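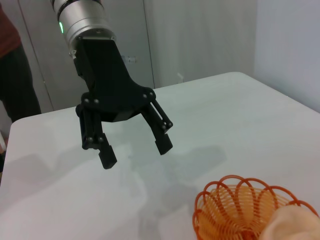

Sadia Jafri asked after the last session whether a drone is just a long note, and if so, why we'd given it two whole weeks. Fair question! I gave her a rather waffly answer on the stairs, so here's a better one for everybody.

Week 11: drones and held sounds

A held note from a harmonium or an old reed organ is never quite still. The air pressure wanders, two reeds drift slightly out of tune with each other, and you get beating, that slow wobble between close pitches. If one reed is at 500 Hz and its neighbour at 503, you'll hear three wobbles a second. Try it with two tone generators before you come (headphones down low, please, pure tones are nasty on the ears).

Listening for this week is the long organ piece from Skovwood, all 24 minutes of it. I know. I got bored at minute four the first time and went off to put the kettle on, and when I came back in from the kitchen it sounded completely different, because I was standing somewhere else in the room. So do walk about while it plays. Shoaib Minhas tried it lying on the floor and says the low note nearly vanished.

Then have a go at Warraich, which is field recordings under a bowed string. I'm less keen on it, to be frank – the rain is mixed far too loud – but the join at minute 17 is lovely and I'd like us to argue over it.

For Sunday evening: record one steady sound at home, a fridge or a fan will do, and bring five minutes of it with no editing. Mono is fine. Put your name in the file name this time!

The Doveck reading can wait until next week.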